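Portes ouvertes de l'atelier Flimard – questions fréquentes

Quand a lieu la visite ?
Le 1er avril 2023, en continu. La prochaine édition est prévue en septembre.

Faut-il s'inscrire ?
Oui, par le formulaire en ligne. Nous accueillons 400 personnes dans la journée. Les groupes scolaires passent par Shirin Heydari.

Que verra-t-on pendant la démonstration ?
Un robot à deux bras qui manipule des objets courants sur une table. Alper Karaca et Marjan Rostami le pilotent et répondent aux questions entre deux essais.

Les essais réussissent-ils toujours ?
Non. Les câbles souples restent difficiles, et une prise ratée est recommencée devant le public.

Peut-on toucher le robot ?
Non. Le public reste derrière la ligne au sol – les enfants aussi. Un bras débranché, à l'entrée, peut être manipulé librement.

Quels objets sont utilisés ?
Du matériel de bureau et de maison. Pour l'exercice de la multiprise, la pince gauche serre l'extrémité d'un bloc blanc à trois prises bleues, la pince droite est ouverte en face.

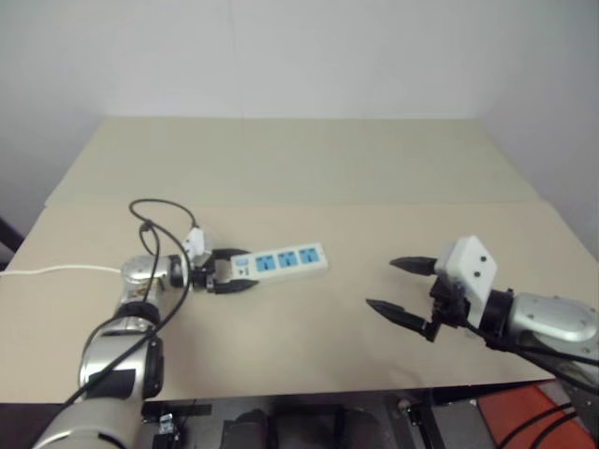

Peut-on prendre des photos ?
Oui, sans flash. Pour une vidéo destinée à être publiée, demander d'abord à Forough Zamani.

L'atelier est-il accessible en fauteuil ?
Oui, par l'entrée de la cour. Prévenir à l'inscription pour que le portail soit ouvert.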